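Folding T-shirts: hems first or sleeves first?
Laundry & Closets > Folding

tratik19
Posted 2020-12-31
I have 3 drawers and way too many T-shirts, so I'm finally picking one way to fold them. My test shirt is the bright pink cotton one. I like to grab it by the fabric near the hem and let the rest hang in loose folds before I lay it down. My sister says that's how you stretch a shirt out. Is she right?

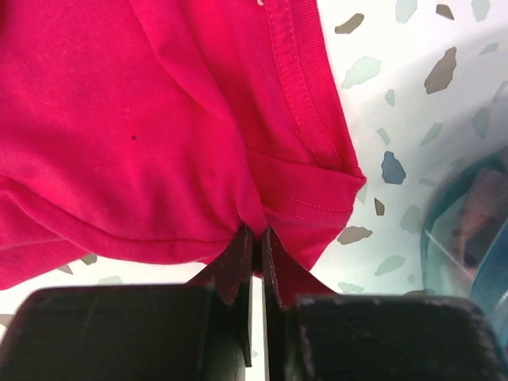

Re: hems first or sleeves first?
gulta_gal
Your sister's worrying too much, it's jersey! I do sleeves first though. If a sleeve is doubled over on itself you get a lump in the stack, so pull it out by the stitching and then smooth the body.
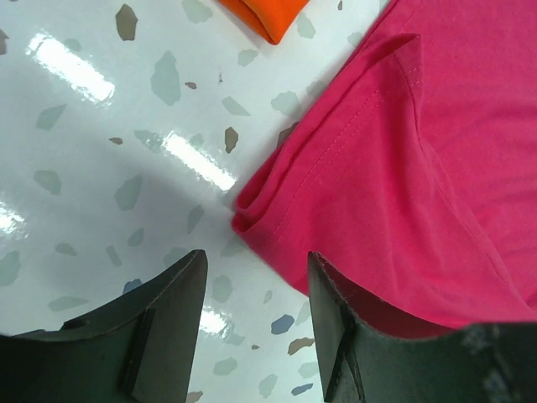 Pink shirt with the sleeve still folded over, orange cloth behind it

maruyama600
Disagree, sorry. Sleeves last. Get the body flat and the sleeves pretty much sort themselves out. I also never pinch in the middle of the shirt, you just make new wrinkles.
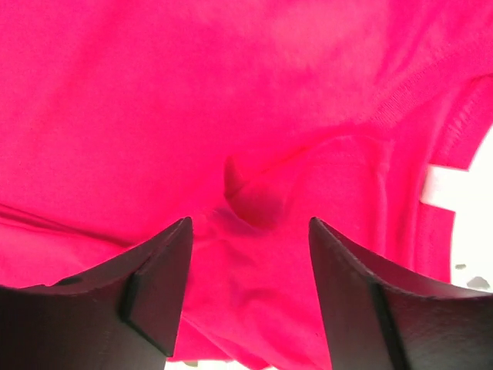 Pinched fold and the creases around it

Noura Bataineh
I'm with gulta_gal on sleeves, but the real trick is space. Spread the shirt out sideways across the middle of the table and park anything already folded in a far corner, like the orange one.

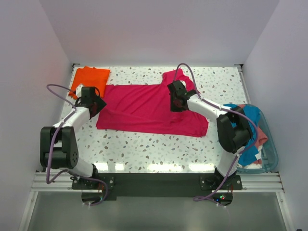 Then smooth from the middle out to both sides, and fold in thirds. My basket stays right next to me so I'm not walking back and forth.

maruyama600
Thirds?? Halves, always.

tratik19
OK, trying sleeves first tonight. Still undecided on thirds.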